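Gedau Hanging Soap Dish and Shower Caddy

By Ostitz Bath Goods

Item: Gedau, two-tier
Finish: brushed steel or matte white
Width: 7 inches
Availability: in stock, ships from our own shelves

Every shower starts life with one bottle in it. Then somebody brings home a second shampoo, for volume, and a conditioner to undo what the second shampoo did. By spring there are bottles on the tub ledge, bottles on the windowsill and one upside down in the soap dish, waiting to give up its last half inch. The Gedau is for people who have reached this stage and would like to wash their feet without starting an avalanche.

It hangs over the shower arm or screws to the wall. The upper tier has a raised rail and takes tall bottles. The lower tier is a slatted soap dish with a slope to it, so the bar drains toward the back and lasts longer than it would sitting in its own soup. Under that are two hooks for a razor and whatever you scrub your back with.

What it's made of

The frame is stainless steel wire, welded at the joints and then polished, so there are no little burrs to catch your knuckles at six in the morning. The white version is the same frame with a powder coat. The coat is tough but it isn't magic. If you drag a pumice stone across it every day you'll see where you've been.

The gasket where it meets the shower arm is silicone, and it grips. We sold an earlier model, the Wekska, with a rubber one that went gummy after a year and let the whole thing slide down toward the shower head like a slow elevator. If you own a Wekska, the Gedau gasket fits it. Write to us and we'll put one in an envelope.
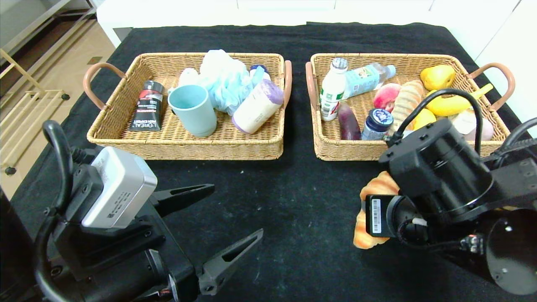
Load limit is 7 pounds, spread over both tiers. A full liter bottle of shampoo weighs a bit over two, so do the arithmetic before you add the third one. The steel will hold more than that. Your shower arm may have other ideas, especially in an older house where the pipe behind the tile is held in place mostly by habit.

Hanging it

Over the arm: open the clamp, seat the gasket, close the clamp and turn the thumbscrew until it's snug. No tools. If it swings, you haven't turned it enough. If the thumbscrew squeaks, stop.

On the wall: two screws and two anchors are in the box, good for drywall and most tile. You'll need a masonry bit for tile and some patience. Put a piece of painter's tape where you want the hole, mark it, drill slowly and keep the drill off the hammer setting. Wipe out the dust before the anchor goes in. A dab of silicone sealant in each hole keeps water out of the wall — we don't include the sealant, and we wish more people bought some.

Adhesive pads: we don't make them for this model. We tried three kinds. All three held beautifully until about the time everyone was asleep.

Cleaning

Soap scum comes off with white vinegar and warm water, equal parts, and an old toothbrush. Rinse well. Don't use bleach on the brushed finish or steel wool on either one. The soap dish lifts out, and it can go in the top rack of the dishwasher if you're the kind of household that doesn't discuss such things.

Will it rust?

Not under normal use. If you live near the coast, or your water leaves orange rings on everything, rinse the caddy now and then and dry the hooks. Surface spots can be rubbed off with baking soda paste. Rust that goes deeper is our problem for five years, and we'll replace the caddy.

From buyers

"Bought it for the kids' bathroom. It has survived being used as a ladder, which I know it isn't. Wish the hooks were a little deeper." — Lwazi Mtshali

"Solid. The soap dish is the best part. My old bar used to turn to jelly by Thursday. One star off because the instructions show the clamp upside down and I believed them." — Villads Baldursdóttir

The drawing has been fixed. Boxes packed before Mon 4 March may still have the old sheet in them. The thumbscrew faces you.

Goes with

The Shezi corner shelf, same steel and same finishes, holds up to 50 pounds when it's screwed into a stud and is frankly more shelf than most showers need. The Shezi squeegee hangs from either Gedau hook.

Shipping and returns

Orders leave within two working days. You have 73 days to send it back, used or not, as long as you've rinsed it. Please do rinse it. Spare gaskets, thumbscrews and soap dishes are sold separately on the parts page, and the part number is stamped on the back of the upper rail, where you'll need a flashlight to read it.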